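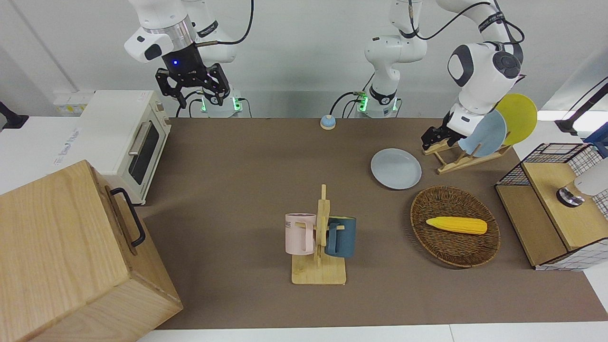 Marché du quartier : ce qui change cet été

Le marché de plein air passe aux horaires d'été le 11 juin 2026. Les étals ouvriront à 7 h 30 et fermeront à 13 heures, soit une demi-heure plus tôt qu'au printemps. Les exposants demandaient ce changement depuis avril, les fins de matinée étant devenues difficiles pour la salade et les herbes.

Consuelo Mamani reprend l'emplacement d'angle, côté fontaine, avec ses pommes de terre et ses oignons nouveaux. Octavio Guzmán garde le sien, mais ne viendra qu'une semaine sur 2 jusqu'à la fin de juillet. La fromagerie Kaltitz sera absente en août.

Le maïs doux arrivera plus tard, selon le temps. Choisissez des épis aux grains bien jaunes, comme celui qui est posé dans la corbeille tressée, et cuisez-les le jour même si possible. Le sucre des grains se transforme vite en amidon - au bout de deux jours au réfrigérateur, la différence se sent. Sept minutes à l'eau bouillante non salée suffisent. 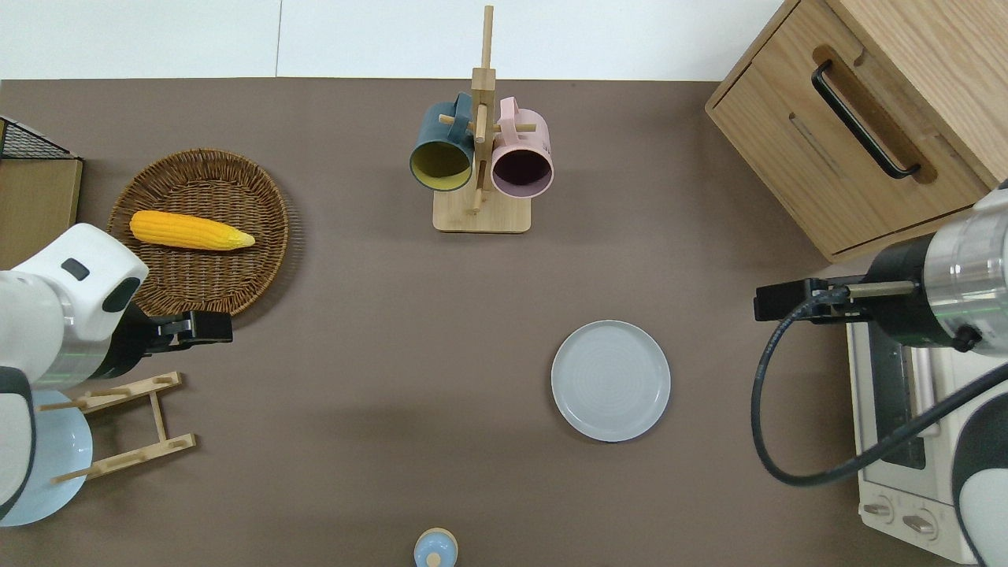
Les paniers à retirer se réservent désormais sur Tiketti, jusqu'à la veille à 18 heures. Le nombre est limité à 200 par marché. Les habitués qui préfèrent le papier peuvent encore remplir un bon au stand d'accueil, auprès de Kauko Koskela. Pour un panier d'été, prévoyez un contenant large et peu profond : une corbeille ronde en vannerie, comme celle où repose l'épi jaune, évite d'empiler les légumes fragiles. Les sacs en plastique ne sont plus fournis.

Le parking de la rue basse reste gratuit pendant le marché.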